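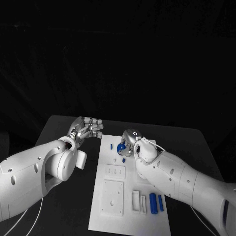 小さな部品を並べて、そろえて、袋に入れる人を募集します

12月　文・ジェプトゥー・ムワイポポ（Jeptoo Mwaipopo）

冬のあいだ、Hutdenの作業室で一緒に手を動かしてくださる方を12名募集しています。仕事の中身をひとことで言うと「小さい部品の仕分けと袋詰め」なのですが、ひとことで済ませるとたいてい「ああ、内職みたいなものですね」で話が終わってしまうので、今回は少し長めに書かせてください。お茶でも飲みながら読んでいただければ。

扱うのは、Rikdenという組み立てキットの部品です。一箱に128個入ります。色は青と白が中心で、どれも指先でつまむような大きさです。届いたときには種類がまざっていて、これを暗い色の作業台に持ってきて、白い下敷きの上に広げ、形ごとに寄せていきます。白い部品が白の上でまぎれるのでは、と面接でよく聞かれます。はい、まぎれます。青のほうは早いです。慣れた方は青を先に片づけて、残った白にじっくり取りかかっています。反対に白から始めるほうが落ち着くという方もいて、順番はお任せしています。

作業台のうしろには黒い幕を垂らしてあります。初めての方は「ずいぶん暗い部屋ですね」とおっしゃいますが、何日か通ううちに目が手もとに集まるようになって、私などは家の台所のほうが落ち着かなくなりました（家の台所は物が多すぎるのです）。

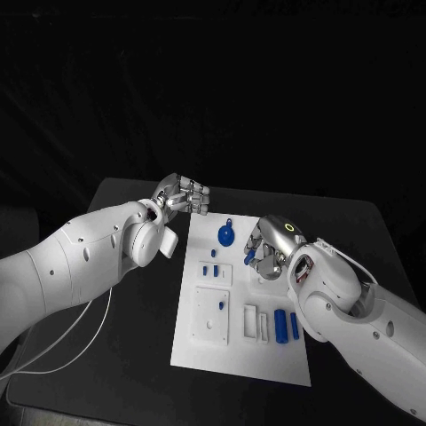
一日の流れも書いておきます。午前の組は9時半から12時半まで、午後の組は1時半から4時半まで。どちらか片方で大丈夫ですし、続けて入りたい方は相談してください。来たらまず手を洗って、袖をまくって、棚から自分の下敷きを出します。それから部品を一袋ぶん広げて、見本の札と見くらべながら寄せていく。そろったら数を確かめて、小袋に入れ、口を閉じて、札を添えて箱へ。急がなくてかまいません。去年の冬、いちばん多く仕上げた組でも一日109箱でした。最初の一週間はその半分にも届かないのが普通ですから、どうぞ気楽にいらしてください。

困るのは、速さより「たぶん合っている」で箱を閉じてしまうことです。青い短いのと青いもう少しだけ短いのは、本当によく似ています。迷ったら横に置いて、隣の人に見てもらってください。私も毎日のように見てもらっています。床に落としたときも、黙って探さずに声をかけてください。みんなで椅子を引いて、足もとを見ます。

応募の条件は次のとおりです。

・細かいものを長めに見ていられる方（眼鏡、拡大鏡の持ちこみ歓迎）
・週に二回以上、同じ組に通える方
・12月から冬の終わりまで続けられる方
・経験、年齢は問いません

時給は研修中も同じ額で、交通費は別にお支払いします。金額は説明会でお渡しする紙に書いてあります。爪は短めにお願いします。長い爪のほうが拾いやすいという説も根強いのですが、小袋に穴があくので、ここだけは譲れません。指輪もできれば外してきてください。飲みものは廊下の棚に置き、作業台には持ちこまないこと。休憩は午前も午後も一回、お菓子は出たり出なかったりです。

作業のしかたの見本帳は、箱を作っているKarabulutさんの工場と一緒に直しているところで、説明会までには新しいものができあがる予定です。古い見本帳は絵が小さくて、白い部品のところがほとんど輪郭だけでした。前の冬に来てくださった方からさんざん言われましたので、今度は大きくします。すみませんでした。

説明会はHutdenの二階で、夕方7時から開きます。Esnessの停留所で降りて、坂をのぼって左側です。実際に一袋ぶんの仕分けをやってみていただきますが、試験ではありません。向いているかどうかは、やってみるとご自分でなんとなく分かるものです。楽しかったら申込用紙を書いて帰ってください。持ち帰って考えたい方は、後日、入口の箱に入れてくださればけっこうです。

お友だちやご家族と一緒の応募も歓迎します。ただ、おしゃべりに夢中になると数が合わなくなるので、席は少し離すかもしれません。小さなお子さんが部品にさわるのは危ないため、お連れになる場合は前もってお知らせください。質問は下のコメント欄にどうぞ。夜にまとめてお返事しています。

コメント

みかん箱
去年、午後の組でお世話になりました。またやりたいです。経験者も説明会に出たほうがいいですか？

ジェプトゥー
みかん箱さん、おかえりなさい！　見本帳が変わるので、できれば来てください。最初の30分だけでも大丈夫です。

つむぎ
老眼ですが平気でしょうか。編みものは今も毎日しています。

ジェプトゥー
つむぎさん、編みものの方は手が早いですよ。首から下げる拡大鏡がいくつかあるので、説明会で試してみてください。

北の窓
左利きです。台の並びで隣の人と肘がぶつかったりしませんか。

ジェプトゥー
端の席をとっておきます。申込用紙の余白に「左」と書いてください。

みかん箱
30分と言わず最後までいます。お菓子は出ますか。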